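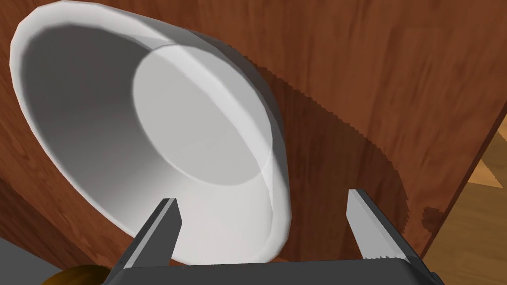 Lenihan Radiation Biology Group – Members' Board

Thread: Sistby zebrafish dose paper, does anyone buy it?

n_duggan
I've read it twice. They claim a low gamma dose slows fin regrowth, and the control fish came from a different hatchery. So which are we measuring, dose or hatchery?

rosalind_iwasaki
They do mention the hatchery in the supplement. Same strain, same feed.

n_duggan
Same strain on paper. I've had two batches from one supplier that grew at different rates. 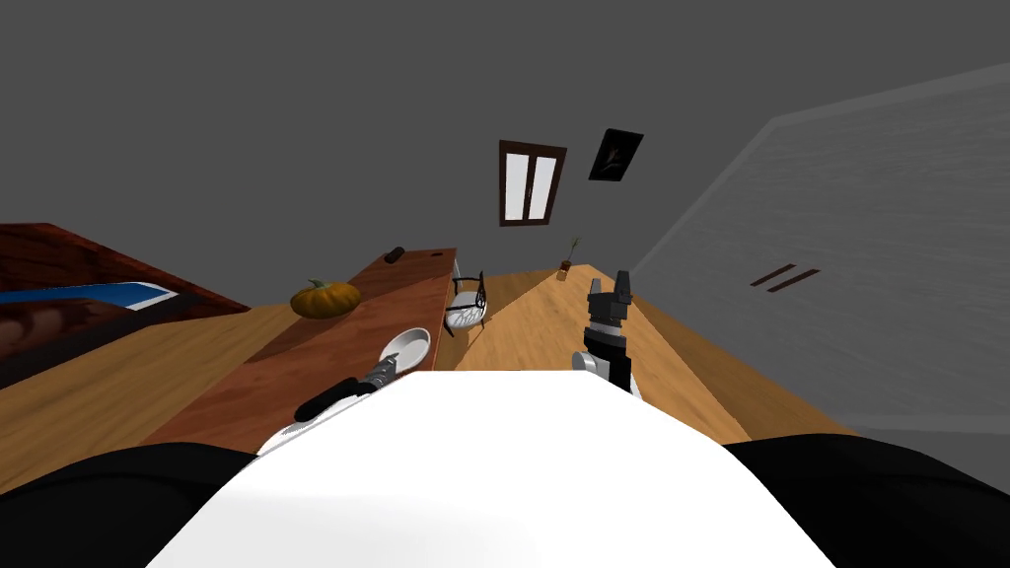

And the sample shrinks. They start with 2,000 larvae and analyze 1,732. Where did the rest go? If the slow growers died early in one arm, the averages mean nothing.

oluf_v
Larvae die, Niamh. That's a normal loss. I'm more bothered by the dosimetry – one reading at the tank wall and none in the water. 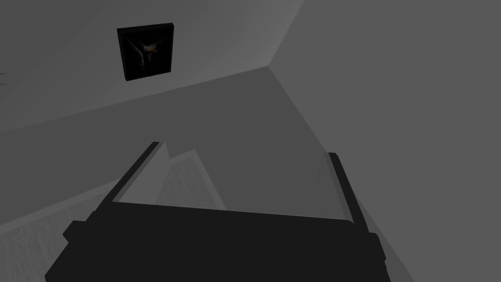

Marnura, August 2026

dymphna_daly
Posting from the workshop. I asked the first author about the tank reading and was told it was "checked informally." Make of that what you like.

rosalind_iwasaki
That doesn't make it wrong. Brilotden saw the same trend in 184 fish.

n_duggan
With the same source and the same tank design. I wouldn't call that independent.
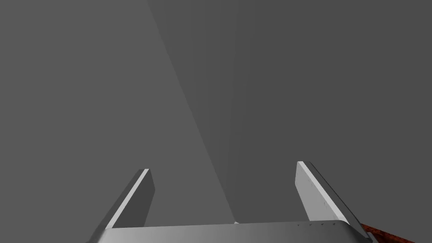 I'd want a blind recount of the fin rays too, done by someone who doesn't know which fish got what.

oluf_v
Agreed on the recount. Still don't agree about the losses.

rosalind_iwasaki
I'll write and ask for the raw counts. They took over 5 weeks to answer my last email, so don't wait up.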